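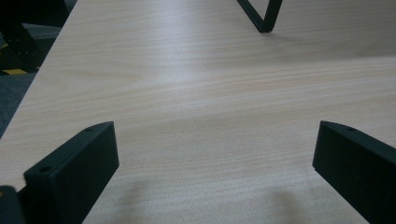
Progress Report No. 7

Hand-Held Demonstration Work, Pratix Project
Prepared for Mudard by Janaka Mridha
7/30/26

You asked for a plain account of where the money has gone and whether the hand-held method is doing what the proposal said it would. My answer to the second part is that I don't know yet, and I'd be wary of anyone on the project who claims to.

Work this period

We recorded 200 demonstrations at the table with the hand-held gripper. The person holding it brings the two black fingers down over the wood, open, and closes them on whatever the task calls for. Each recording begins with the fingers empty. We kept 150 of the recordings. The rest were dropped for the usual faults: a wrist turned too fast for the tracking to follow, a start with the fingers half shut, or a grasp made so close to the camera that the object could not be made out.

The proposal promised 3000 usable demonstrations by the end of the grant. I thought that number was optimistic when it was written and I still do. It assumed one operator could record all day without getting sloppy. Operators do get sloppy, usually after lunch, and the later recordings show it in the approach path long before they show it in the grasp.

Remote control comparison

Lukason supplied the remote control station and we ran the same pick and place tasks on it. It is slower, and people dislike using it. But the motions it records are ones the arm has already made, so there is no argument later over whether the arm can reach them. With the hand-held tool we have that argument every week. A human elbow goes places our arm will not, and some of our best-looking demonstrations can't be replayed at all.

The proposal treats the speed of hand-held recording as a plain gain. I would like to see that claim restated in terms of recordings the arm can follow. We have not done that count properly and I won't guess at it in a report.

The Roy training run

The first policy trained on the hand-held set, which we call Roy, reaches for the object in most trials and then hesitates above it with the fingers open. The team's view is that more data will cure this. Maybe so. Several of our operators also pause at that point to check their aim, and it seems at least as likely that we taught it to pause. I have asked for a small training set with those pauses trimmed out before anybody records more of the same.

Lighting is a smaller worry. The tabletop picks up a soft glow on one side, and the shadow under the fingers moves as the tool moves. Roy has only been tested at this one table, so the results so far say nothing about any other.

Spending

On budget. The replacement finger blocks cost more than planned and the travel line is untouched, so I have moved money from one to the other.

Next period

Trim the pauses and retrain. Count replayable demonstrations for both methods, using the same tasks and the same operators. Test at a second table with different light. I am asking Mudard to hold the decision on a second hand-held unit until September, when those results should be in.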